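Usex Court Bundle Binder

Clorkevora Legal Stationery — updated January 5, 2018

If you have ever carried a judicial review bundle up three flights of stairs, you'll know why we get so excited about a good binder! The Usex holds up to 635 sheets of ordinary A4 and still lies flat at the first page and the last, so you can read out an order, flick to the statute behind it and get back again without the whole lot springing shut.

We stock it in black, dark green and a rather lovely deep red. Each one comes with 32 numbered dividers, a blank index sheet and a clear spine pocket for the case name and claim number. Extra dividers are sold in packs of 18, and they fit the older Flider binders too (same four holes, same spacing).

The rings are the best bit. They open from a lever at the foot of the spine, and they close with a proper click — no gap for the corner of a witness statement to catch on.

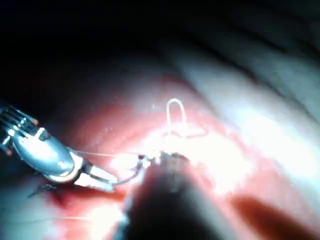 The cover board is thicker than it was before September, and the hinge has been made wider to match. It does add a little weight, nearly 200 grams, but we think it's well worth it for a hearing that runs over several days.

Please check your court's own rules on page limits and numbering before you order, as they do vary. The matching Gebremichael carry case takes two full binders side by side and is listed under Bags and Trolleys.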